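Workshop notebook, bench 2: the slow archive computer
October
By Vikas Jaiswal

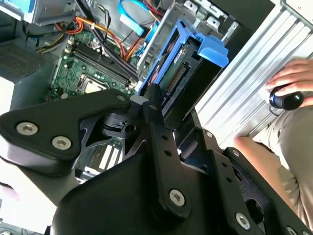 Inside of the desktop tower, with the green motherboard.

Started 9:20. The subject today is again the scanned parish registers from Nalthorpe, and why the copy to the new disk never finishes before lunch. Dymphna asked me to write everything down this time, so I write it also for her and for Tadhg.

The folder holds 1,027 scans. Yesterday the copy stopped at number 584 and the program gave no message. I started again from the beginning and it stopped at the same number, which makes me think the file is damaged and the disk is innocent.

10:05. Opened 584 alone. The viewer shows the top half of the page, then gray. It is a baptism page, the handwriting is very small and goes into the margin. Catrin has the paper original in the Jenkins box and she will scan it again in the afternoon. She asks for the higher resolution, I said yes but only for this one, otherwise the sizes do not match in the Trekari catalog and Nuala must correct them by hand.

10:40. Moved the bad file to a separate folder and started the copy from the next one. I also switched off the automatic preview. I should have done it in the first week. The preview reads every page completely before it copies it, and the register pages are heavy.

11:30. Copy finished. I compared the file sizes between the two disks with the small script of Tadhg. Two differences, both in the index files and not in the scans. The index is written again each time somebody opens the catalog, so I am not worried, but I would like a second opinion.

Question for Nuala: do we keep the old names of files (village, year, page) or change to the Drastaseo numbering? I prefer the old names. A person can read them without the list. If we change, please let us change all together and not half of the folders like in the spring.

To do:
- new scan of 584 (Catrin)
- check that the preview stays off after a restart
- write the date of copy on the label of the old disk
- ask Dymphna where is the key for the Jenkins box

14:15. Key is found, it was in the drawer with the labels. Catrin is scanning now.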